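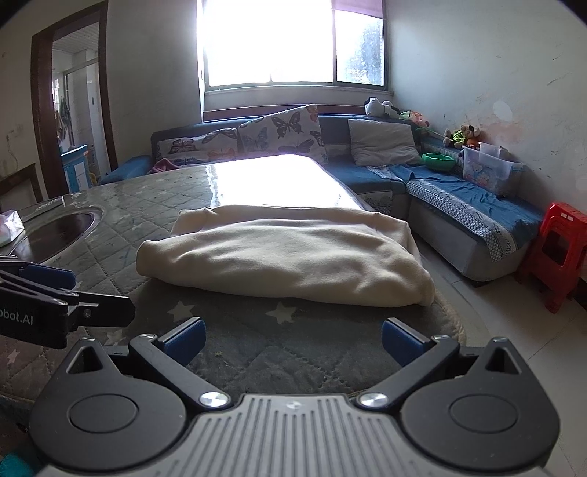

A Thousand Folded Blankets Won't Teach a Robot to Tidy Up

Home News Opinion Local Podcasts Subscribe

By Jakubowski
Friday
8 comments 732 shares

Stararia wants you to know it has 1,252 recordings of people handling blankets in their own living rooms with hand-held grippers. I have read the number in three places now and I still don't know what it is supposed to prove.

I will grant the basic idea. A real home has a window blasting light off a glass tabletop, stuffed toys lined up on the sofa, a fleece blanket that won't hold a crease. A lab has none of that. If you want a machine to cope with Wustetville, collect in Wustetville.

But look at who does the folding. A person squeezes the blue-tipped fingers, and that person already knows where the corner of the blanket is. The recording keeps the motion. Does it keep the knowing? Skisus, which sells a similar collection, says the learning system will work that out with enough examples. How many is enough? In June the company's answer was "more."

I'd also like to see the bad takes. Dropped corners and second tries are most of what folding is in my house, and I suspect they get thrown out before anyone counts.

Show me 5 homes that weren't in the recordings, and a robot working in each with no one's hand on the grip. Until then I'll fold my own.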